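Workshop Tips: Teaching a Two-Armed Helper to Tidy the Shoes
Posted by Ebony Grimshaw, November 12, 2024
Filed under: Long Projects, Joncombe Shared Workshop

Quite a few of you wrote in after the spring piece asking how the tidying project was coming along, and whether I had any advice for people starting one of their own. I have plenty (too much, Darcy says), so pour yourself something and I'll share what has worked for us so far. If you're new, the short version is that four of us at the Joncombe workshop have been building a helper named Stubbs since April, and the chore we picked first was putting slippers on a rack.

Start with the rack and let the helper come later. We spent our first month fussing over arms when we should have been thinking about shelves. A low rack is kinder to everybody. The arm doesn't have to lift as high, you can sit on the carpet beside it with your notebook, and a dropped slipper doesn't go far. Check that the shelves don't rock, too. Push down on each corner with your palm, and if anything shifts, tighten it before you write a single line of instructions. Vaughan chased a "software problem" for two evenings that was cured with a hex key!

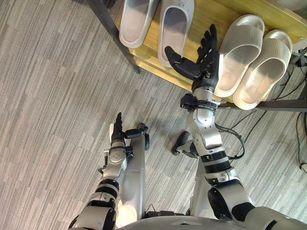
My next piece of advice is to practice the open hand before you practice the grab. It's so tempting to go straight for the slipper, and I understand, I did it myself. But if the hand can't come in with its fingers spread, pause, and back out again without brushing the neighbors, then a grab is only going to make a mess. We run the whole approach empty until it looks dull, and then we run it a little more. Use slippers you don't love for this. Soft ones forgive a clumsy thumb, and slides with a stiff strap give the fingers something to find, so it's nice to have both kinds on hand.

Keep a written log, on paper if you can stand it. Ours is up to 3,061 entries, most of them in Ewan's tiny handwriting, and it has saved us more than once when a change we thought was new had been tried and dropped back in the summer. Write down which slipper, which shelf and which hand. Write down what you changed since the last run. Don't bother writing down how you felt about it, although there are a few pages where Ewan did.

Now, floors. Sweep, vacuum, and then get down low and look across the carpet with your cheek almost on it. Clear wrapping is the worst offender in our room, as it all but disappears against a streaky gray carpet when you're standing up. Keep your bins close to where you work and you'll use them — a pedal bin is lovely when your hands are full, and a small lined basket catches the little scraps.
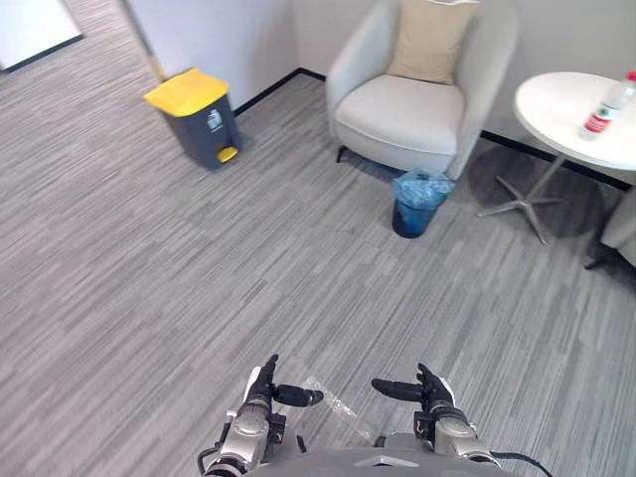
A crumpled strip of clear film on the carpet, between Stubbs's two hands. Yellow-lidded bin at the back left.

While you're down there, see to your cables. Loops at the elbow need slack so the arm can stretch, but slack that reaches the floor will find a chair leg sooner or later. Hook-and-loop ties are better than zip ties during a build, when you'll be undoing everything again by supper. Tie, move the arm through its full reach by hand with the power off, and tie again. I put a scrap of bright tape wherever a cable pulled tight, which makes the second pass much quicker.
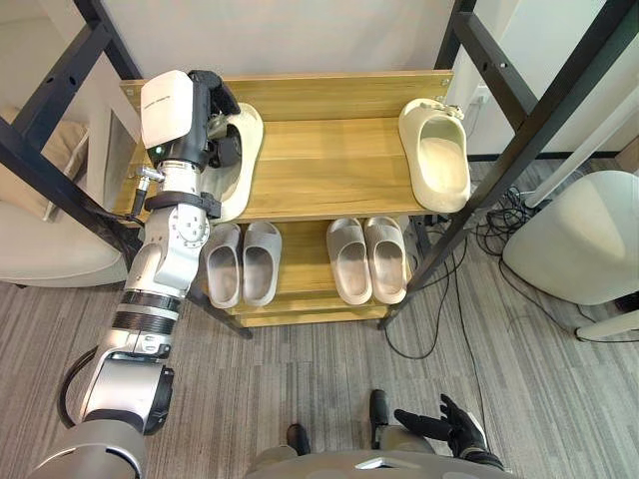 Placing is fussier than picking up, and I'd set aside at least twice the time for it. Pick one way for the slippers to sit and stick with it all through your practice, so you can tell at a glance when something is off. On our rack the gray slides go on the lower shelf with their toes toward the front, and the cream ones go up top. In that run the fingers are closed around the cream slipper at the left end while the other cream one lies toward the right, with bare board between them, and I do like having that open stretch. It gives the hand elbow room, if a hand can have such a thing. Once your placing is steady, you can start bringing the pair closer together, a finger's width at a time.

Last one for today: stop while you're still enjoying it. Park the arms, switch off at the wall, coil what needs coiling, and leave a note for whoever is in next. Urmas has promised to write up his wrist clamps for the next page, with measurements, and if you have questions for him before then, leave them in the box below.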